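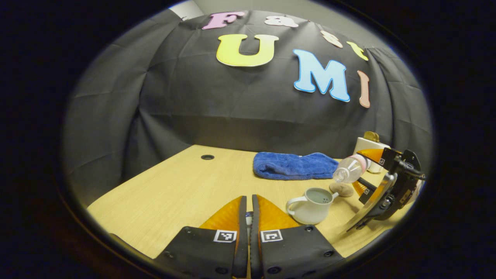
## Dia aberto da Grurnel: recomendações para a cozinha e a bancada

A Grurnel recebeu em junho os moradores de Graritz para um dia aberto dedicado à automação doméstica. As demonstrações decorreram em 2 bancadas, com sessões de 30 minutos, e incidiram sobre tarefas correntes: servir água, dobrar panos, arrumar loiça. Reúnem-se nesta página as recomendações transmitidas aos visitantes, válidas também para quem executa o trabalho à mão.

**Servir líquidos**

- Colocar a caneca afastada da borda da mesa, com a asa virada para o lado livre.
- Inclinar a garrafa devagar e manter o gargalo próximo da caneca, sem lhe tocar.
- Deixar 2 dedos de margem até ao bordo.

**Panos de microfibra**

- Ter um pano dobrado ao alcance antes de começar a verter.
- Lavar sem amaciador, que reduz a absorção.
- Secar à sombra e guardar dobrado.

**Tampos de madeira**

- Limpar os derrames de imediato, no sentido do veio.
- Não pousar recipientes quentes sem base.

As inscrições para a próxima visita, nas instalações da Wusex, fazem-se na receção da Grurnel. Cada grupo admite 5 participantes.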